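Week three of the tabletop work, and the demonstration count stands at 3,541. The target was 3,000 for the first training run, so Arūnas Ots and I stopped to look at what we had before adding more.

The task is upending: cups and bottles start on their sides and should finish standing. We show it by hand, using the hand-held grippers, one in each hand. The operator squeezes, turns the wrist and lets go. Position comes from the wrist camera and the inertial unit, and Šimkus (our logging tool, named after a street) writes it all to disk with the finger opening.

Cylinders are a nuisance. A finger that arrives slightly off-centre rolls the thing away, and the operator corrects without noticing. Those corrections are worth keeping. What I do throw out is any take where the operator hesitates above the object for several seconds, as the policy learns to hesitate too. The first Clollex model did this for most of July.

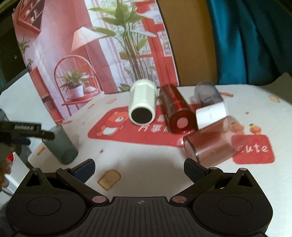
Why not drive the arm remotely and record that?

We did, for the first 2,000 takes on the previous task, and it was slow. The operator feels nothing through the controller and tends to approach every object from the same safe side. By hand, people choose a grip that suits the object.

There is a cost. A wrist can do things the arm can't, so each trajectory goes through a reachability check before training. Most failures are at the end of the turn, where the elbow would have to pass through the base. I now ask operators to finish the turn with the forearm low – clumsy at first, fine after 12 takes or so.

Clear plastic and patterned cloths are still a weak point. The model finds an opaque bottle more readily than a see-through cup with print behind it, and I've put more of the latter into the next batch. Parnasico gets the retrained weights after that, once the gripper timing offset is fixed.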